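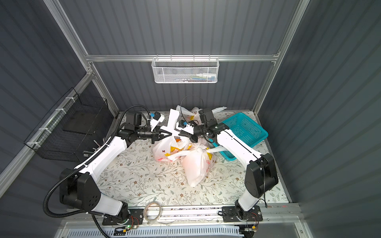 마르치니아크(Lech Marciniak)는 중간 검토 의견에서, 손잡이를 묶은 봉투와 묶지 않은 봉투를 같은 품목으로 집계하면 재사용률 수치를 해석할 수 없다고 지적하였다. 묶인 봉투는 내용물이 든 채 반납되는 경우가 많고, 풀어서 비우는 시간이 분류 시간에 그대로 더해진다는 취지였다. 본 보고 기간부터 이 의견을 반영하여 집계표를 고쳤으며, 변경 내용은 2항에 적는다.

Plorkgate 비닐봉투 회수·재사용 사업 중간 진도 보고
보고 기간: 8월~10월
작성: Wanda Doucet

1. 진행 현황
회수 거점은 Bramley와 Whitfield 두 곳이며 계획대로 운영 중이다. 보고 기간 중 회수량은 1223매이다. 이 수치는 손잡이가 달린 얇은 비닐봉투만을 대상으로 하며, 지퍼백, 롤백, 택배용 봉투는 포함하지 않는다. 대상 외 품목은 거점에서 따로 모아 일반 비닐류로 배출하고 있다.
Bramley 거점은 매장 출입구 안쪽에 수거함을 두고 있어 반납이 꾸준하다. Whitfield 거점은 9월 초 수거함 위치를 계단 옆에서 계산대 뒤로 옮겼다. 이전 후 음식물이 묻은 봉투의 비율이 줄었다는 것이 거점 담당자의 의견이나, 이전 전의 기록이 불완전하여 수치로는 제시하지 않는다.

2. 분류 기준 변경
종전에는 회수품을 재사용 가능, 불가의 2개 등급으로 나누었다. 변경 후에는 다음 3개 항목을 먼저 기록하고 등급을 정한다.
가. 손잡이 상태: 묶임, 풀림, 찢어짐
나. 내용물 유무
다. 인쇄면 상태
흰색 바탕에 만화 캐릭터나 노란색, 분홍색 무늬가 인쇄된 봉투는 인쇄가 흐려져도 재질에 이상이 없으면 재사용 가능으로 본다. 종전 기준에서는 인쇄 퇴색을 불가 사유로 처리한 사례가 있어, 8월분 집계에는 과소 계상이 있을 수 있다. 8월분 실물은 이미 출고되어 재분류하지 않았다.
손잡이가 묶인 봉투는 매듭을 풀어 본 뒤 판정한다. 매듭을 푸는 과정에서 손잡이가 늘어나거나 찢어지면 불가로 처리하되, 비고란에 '작업 중 손상'으로 적어 반납 당시의 손상과 구분한다.

3. 취급 절차
봉투는 작업대 위에서 한 매씩 분리한다. 겹친 상태로 당기면 얇은 쪽이 먼저 늘어나므로, 손잡이 또는 상단 가장자리를 양쪽에서 잡고 벌린다. 내용물이 비쳐 보이는 봉투는 뒤집기 전에 반드시 열어 확인한다. 내용물은 종류와 관계없이 별도 상자로 옮기고, 개인 물품으로 판단되는 것은 거점으로 돌려보낸다.
펼친 봉투는 세로로 접어 공기를 뺀 다음 5매 단위로 묶는다. 묶음에는 Draken 규격의 종이띠를 사용한다. 고무줄은 손잡이 부분에 자국이 남아 9월부터 사용을 중지하였다.

4. 문제점
첫째, 두께 차이에 따른 판정 편차가 남아 있다. 같은 봉투를 두고 작업자에 따라 등급이 갈리는 경우가 있으며, 특히 얇은 흰색 봉투에서 빈번하다. 두께 측정기는 한 대뿐이어서 전수 측정은 현실적으로 어렵다. 견본철을 만들어 작업대마다 비치하는 방안을 우선 시행한다.
둘째, 정전기로 봉투끼리 달라붙어 매수가 맞지 않는 일이 있다. 10월 들어 실내가 건조해지면서 늘었다. 묶음 작업 후 매수를 다시 확인하도록 하였고, 가습기 구매는 비품비 잔액 범위 안에서 처리할 예정이다.
셋째, 거점에서 보내는 전표의 매수와 입고 매수가 일치하지 않는다. 큰 봉투 안에 작은 봉투를 넣어 반납하는 경우 거점은 한 매로 적고 입고 측은 각각 적는다. 입고 측 기준으로 통일하기로 Bramley와는 합의하였고, Whitfield와는 협의 중이다.

5. 예산
인건비와 운반비는 계획 범위 안에서 집행되었다. 종이띠 구매로 소모품비가 계획보다 앞당겨 집행되었으나 항목 간 전용은 필요하지 않다. 증빙은 별도 철에 편철하였다.

6. 다음 기간 계획
견본철 배포를 11월 중에 마치고, 변경된 집계표로 두 거점의 자료를 다시 취합한다. 묶인 봉투와 묶이지 않은 봉투의 분류 소요 시간은 각각 기록하여 다음 보고서에 표로 첨부한다. 수거함 안내문에 '손잡이를 묶지 말고 비워서 넣어 주십시오'라는 문구를 추가하는 건은 거점 측 회신을 받은 뒤 확정한다.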